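Plornard three-slot utensil caddy – review from a school robotics club

4 stars. Would be 5 but see the part about the feet.

Bought for our club, kitchen task unit. The kids teach two arms to put utensils away, so we needed a holder that could take a beating. Went through a ceramic crock first (RIP) and then a cheap bamboo thing that tipped over if you breathed on it.

This one is gray plastic with three compartments and sits in a wire rack with a handle. Lifts out for washing. Bought it at Prisham on a clearance shelf in May, box was dented, caddy was fine.

Good stuff first. Openings are wide. Wide matters a lot when the thing dropping a spatula in is a gripper run by an eighth grader's code. Ours clipped the rim all week and no cracks, just scuffs. Flat gray plastic is also easy for the camera to pick out, the ceramic one was shiny and gave us fits. Square corners help the kids too, they can measure off them and get the same numbers the next day. 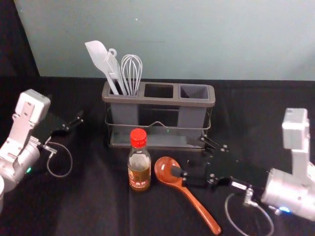

Stability is my main gripe. Empty, it slides. With a few things standing in it, better, but then all the weight is at one end. We fill left to right so it's lopsided for most of a run – spatula and whisk both in the left slot, middle and right still empty, the big orange spoon still lying out on the cloth waiting its turn. Bump it then and it will twist on you. Auður Þrastardóttir (runs our Thursday-type build nights, knows everything about tape) put rubber dots under the base and that mostly fixed it. Should of come with them.

The handle. Nice for carrying. For us kind of in the way, the kids had to write an extra step so the arm comes in from higher up. A good lesson, they did not think so at the time. If you are using this in a normal kitchen you will like the handle.

Long spoons lean. Not a dealbreaker. Whisk is the worst, the wires catch on whatever is next to it and then two things come out when you wanted one. Youssra Shehata's team ended up giving the whisk its own slot and their score went up right away. They got 79 at the Ouazzani meet, best we've had, team before them got 7 and I will not say who.

Cleaning: easy. Sauce bottle leaked into it once, rinsed right out. The rack takes longer to dry, shake it.

Also tried the Plurko, the round one that spins. Don't, not for this. Great on a counter I'm sure but the arms nudge it and every slot is somewhere new. Two practices lost to that.

Would buy agian. Probably will, we want a second so both teams can practice at once. If Plornard reads these – rubber feet, please, and a version with the handle off.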